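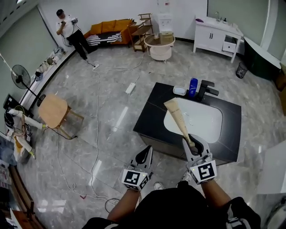

January 14, 2019

First day back in the big room after the break, and I want to get this down before I forget which jobs are whose. The club project is still the bathroom chores set (toothpaste, towel, soap dish, lid), and we still have the demo for the Lamska student showcase hanging over us. Wolfram Ruppert wants a go/no-go from me on the tube task. I told him go, then walked home wondering why I said that.

Where we stood in December: 900 episodes on the shared drive, all from the old grippers, and the ones from the second half of the month had a left/right mix-up in the naming that I fixed with a script and a lot of coffee. I reran the check this morning and only 37 came back bad. Those are in the folder called "sad" for now. Please don't delete it, I still want to look at whether the timestamps can be saved!

Target for the showcase is 2600. That's a lot of sink work. I did the sums on the back of the Rizvi catalog and it's doable if we stop re-shooting things that were fine the first time (I'm the worst for this, I know).

Things I noticed while working the tube task:

The tube wants to be held low. If you grab it in the middle it folds and the pads slide toward the cap, and then the second hand has nothing decent to work against. Low grip with the right, come in from above with the left, go slow. Going slow feels silly when you're standing there but the playback looks much better.

Keep your elbows out. When I get tired I tuck them in, the two grippers end up practically kissing over the basin and the overhead view is all knuckles.

The Ekix cables are too short by maybe an arm's length. I've been saying this since last term. Somebody (me) needs to order longer ones, and while we're at it some floor clips.
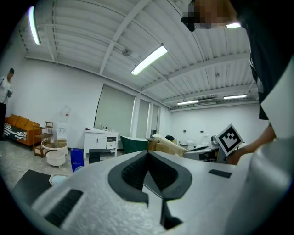
Calibration took up the whole middle of the day. My mistake, mostly — I had loaded the marker size from the old Banance config, so every pose came out scaled wrong and the left hand was apparently floating somewhere near the ceiling. Once I put the right size in, it settled down fast. After that we went through the tilt checks, and for those it helps a lot to have a second person hold the square card by hand just above the gripper and angle it, as you can get tilts the stand won't reach. Ask them to pause at each angle. A slow sweep looks nice and gives you mush.

The other thing on calibration: the tracker was losing markers at steep angles and I first blamed the lights, there being tube lights running all the way to the far wall and me being in a mood to blame something. Moved the exposure down two notches and it got better, so maybe I was right, but I changed the threshold in the same run like an idiot. Have to separate those. One change at a time, it's written on the inside cover of this very notebook, in my handwriting.

Talked with Wolfram about scoring for the showcase. He'd like 2 points for a clean pickup and 2 more if the tube ends up inside the basin. I'd rather score the whole thing pass/fail because the first-years will be doing the judging and they argue. Left it open.

Still to do:

Exposure test on its own, threshold left alone
Order cables and clips
Write up the low grip thing for the new people, with a short clip
Ask who has the spare pads, the left set feels slick to me
Rename the "sad" folder before a sponsor sees it
Towel task, not started, needs a towel

Pushed the new config at the end of the day, branch is called marker-size-fix. If your poses look crazy tomorrow, pull first and then come find me.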